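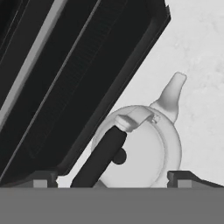
Search this site Go Search

Workshop arm "nearly ready" for kitchen duty, say builders
By Siham Sabbagh, August

Members of the Skirach shared workshop say the robot arm they are building will be able to fetch a kettle across a domestic kitchen by the end of the year. So far it has done so only in a computer simulation, and the arm itself is still in pieces on a bench.

The project, known as Heo, was started by Gisela Kröger, a retired draughtswoman, and Kasun Biswas, who repairs lifts for a living. They have put in 44 evenings between them. The joints are being made in the workshop, the motors came second-hand, and the software that is supposed to drive the lot is being tried out first in a simulated kitchen that Biswas put together at home.

At an open evening this month, visitors were shown results from that kitchen on a screen. According to the workshop's own log, the simulated arm was set the kettle task 82 times and finished it nine times. Kröger called this "a very good start". She did not say what the other attempts had looked like, and the log gives only a pass or a fail for each.

The kitchen on the screen is a tidy one. A white kettle stands on a wooden tray in the middle of the counter, there is a knife block off to the left, and a cabinet door hangs open.

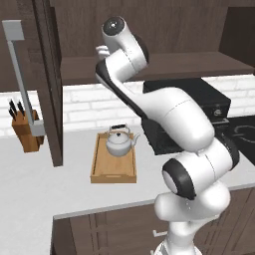
Asked whether the finished arm would cope with a worktop covered in post and breakfast things, Biswas said clutter would be added later. He also confirmed that the simulated kettle is treated as empty. A full one weighs a good deal more and has water moving about inside it, and the group has not yet decided whether the real arm will ever be allowed near hot water.

Selma Angelovski, who teaches electronics at the workshop, thinks the timetable is fanciful. "The computer version has no slack in its gears and no cable that comes loose," she said. "I'd want to see the real elbow hold a bag of sugar for a minute before anyone talks about tea." She has asked for an emergency stop to be fitted before the arm is powered up, and Kröger says one is on order.

There is also the matter of money. The group has spent around three times what it first set aside, and the gripper has not been paid for. An application for a small grant from the Vurkura fund was turned down in the spring. A second is being written.

Kröger expects to have the shoulder and elbow moving by the next open evening. The same was said at the last one.

Contact the newsdesk | © Funard Local News | Back to top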